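Teaching by Hand at Plascombe: Notes From the May Sessions

Shared 10 times · 2 comments

The home tasks group at Plascombe spent most of May on household jobs done around appliances. The aim is simple to write down. A person runs the robot by remote control, does the job the way they would do it at home, and the recording goes into the training set. The group wants 1000 good runs before the summer break, and Dayana Huerta, who keeps the task list, has split them over 4 jobs. The tissue pack is the first.

Soft things are hard to teach. A pack of tissues gives under the fingers, the wrapper slides, and the operator feels none of it through the gloves. Remzi Duman did the early runs and found that he was squeezing far more than he needed to. He now closes the upper finger first, lets it rest over the pack, and brings the thumb in last.

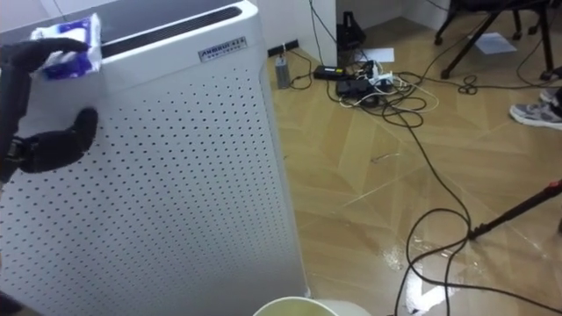
The group settled on a few rules after the first set of runs. The operator should move at a steady pace, even when it feels slow. If a grip goes wrong, the operator lets go and starts the grip over, and the correction stays in the recording. Irina Rusu argued for keeping the corrections. Her view is that a robot that has only been shown clean runs has no idea what to do when a pack starts to slip. Deming Deng was less sure, and wanted the corrected runs marked so they could be left out later if they hurt the results. They are now marked.

There was also a long talk over how to name things. One operator's "put down" was another's "place," and the labels had started to drift. Qianru Xiao wrote a short word list, and operators are asked to stick to it. The file is called Song, after the old project folder it was saved in, and the name has stayed.

Two operators share each shift. One drives and the other watches, calls the start and stop, and writes down anything odd. They trade places after 10 runs. Longer turns were tried, but the late runs came out sloppy — mostly wide swings on the way in and fingers closing before the hand had arrived.

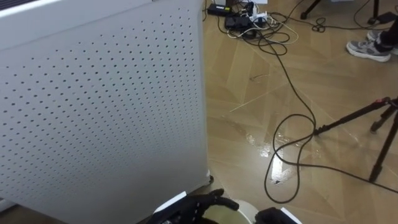
Hand position between runs turned out to matter more than expected. At first each operator parked the hands wherever was comfortable, and the recordings began in all sorts of poses. Some variety is useful, and the group has kept it, but a run now has to begin with the fingers open and both hands at rest. Remzi says this has also made the start easier to call.

The replay tool, Brirnel, got an update halfway through the month. It now plays both hands side by side with the head view, and the person checking can cut dead time from either end without opening a second program. Checking still takes longer than anyone would like. Irina and Deming are doing most of it, and they would be glad of help in the mornings.

Next up is the Zoro set, which uses the same hands with a lighter glove. Dayana would like each operator to repeat one of the jobs they already know before going on to anything new, so the two gloves can be compared fairly. People who have not driven before are welcome to sign up too. Training takes 2 sessions, and the first is only practice, with nothing saved.

Sign-up is on the sheet by the group's desks. Please put down the hours you can really do, and tell Dayana if they change.

2 comments · Share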